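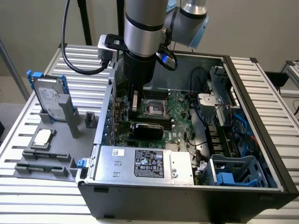 Nahuel Palma wrote in under my last post that anybody still putting a processor into an old office tower by hand, one piece at a time, could have bought a used laptop in the same afternoon and been done before supper. Fair enough, Nahuel, and I did laugh. I even went and looked at what the laptops were going for. But I have a soft spot for these big black desktop cases, and I have had it for a long while now, so I'm afraid you are all going to get another post about them.

I grew up in a house where the computer lived on a desk in the hallway, under the coats, and on Saturdays my father would lay it down on its side on a bath towel and take the panel off. He didn't fix anything, most of the time. He blew the dust out, looked at it with his hands on his hips, and put the panel back on. I thought it was the most interesting thing a person could look at. All those slots and little sockets, and a green board like a town seen from an airplane.

I still lay them on their side. It's the first thing I'd tell anyone who wants to try this. Standing up, a tower is miserable to work in: you're reaching in sideways, the light is behind you, and every screw you drop goes straight to the bottom and rolls under something. Lay it flat with the open side up and it becomes a kind of shallow box with everything on the floor of it, and you can see where you are. Gravity is on your side for once, too. A processor will sit in its socket on its own while you lower the lever, and you don't need three hands.

The other thing I've come around to (slowly, and after losing more parts than I'd like to admit) is having a place for each piece before you begin. For years I used the lid of a shoebox. Everything went in the lid, the lid got bumped, and then I was down on the floor with a flashlight. A tray with a slot for each thing is so much nicer. The drive stands up in its spot, the memory lies in another, the processor gets a pocket to itself, and when a slot is empty you know the part has gone somewhere and can go looking for it. My sister, who sews, says this is just what she has been telling me about pins since 1994.

I suppose I should go through the order I like, as a couple of you asked for it back in August and I got distracted by the tomatoes.

Processor first. Lift the lever, raise the metal frame, and then stop and look for a minute before you pick anything up. There's a small mark on one corner of the chip and a matching one on the socket, and they have to agree. Hold it by its edges and set it down straight. You don't press, ever. If it wants pressing, it's in the wrong way around, and you lift it off and look again. I have talked myself into a little push exactly one time in my life and that board is now hanging on the wall of the garage.

Then the memory. Memory does want pressing, which feels all wrong after being so careful with the processor, and this is where people get nervous. Open the clips at the ends of the slot, line up the notch, and push down with a thumb at each end until the clips come up. It takes more of a shove than you'd think – the first time I did it on my own I was sure I'd cracked the board in half. If you have two modules and four slots, check the manual for which two, because the makers don't agree with each other about it.

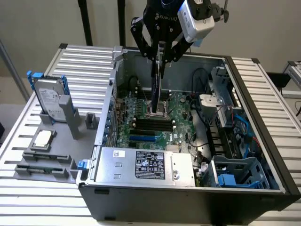

After that comes the drive, and I've grown very fond of the plastic caddies for these. You bend the caddy around the drive, slide the whole business into the bay, and it clicks. No screws at all! Whoever thought of that at the end of some long day at the drawing board deserves a nice lunch. The only trouble is that old plastic gets brittle, so go gently with the tabs, and if you find a spare caddy in a box at a yard sale, buy it even if you don't need it. You will.

Last of all, the cables, and here I have to confess to being a bit of a fusspot. There is always more cable in these cases than there is anywhere to put it. I like to tuck the spare lengths up along the wall, well away from any fan, and I tie them with the soft kind of tie you can undo again. Roland Mottram wrote me a very long and very kind email on this subject after my spring post, and his advice was to leave each one a little slack, so that you can move the drive later on without undoing the whole bundle. I've done it that way ever since and he's quite right.

One more word about the power supply, because it worries me when people skip over it. Unplug the machine from the wall before the panel comes off, and hold the power button in for a few seconds so that anything left over has a chance to drain. Touch bare metal on the case before you touch a part. And please don't open up the power supply itself, however curious you are. It's the one box inside the box that I leave strictly alone, and if it's gone bad I replace the whole thing and take the old one to the recycling place on a Thursday, when they take electronics.

As for whether it's worth the bother, I can only speak for my own house. The tower I put together last winter runs my recipe files, the family photographs (2,679 of them, which I know because I had to move every one off the old drive, and it took me two evenings and a pot of soup) and a card game I'm too embarrassed to name. It isn't fast. It starts up while I fill the kettle, and by the time I'm back with my tea it's ready for me, and we get along very well on those terms.

And Nahuel, the laptop in the back bedroom has its memory soldered down and its battery glued in, and when it goes, it goes. With the tower I can take the panel off some rainy Saturday, lay it down on a towel, and swap the one thing that needs swapping. Next on my list is more memory for it, if I can find a matched pair that doesn't cost more than the computer did. If any of you have a pair sitting in a drawer, you know where to write to me. I'll trade you for jam.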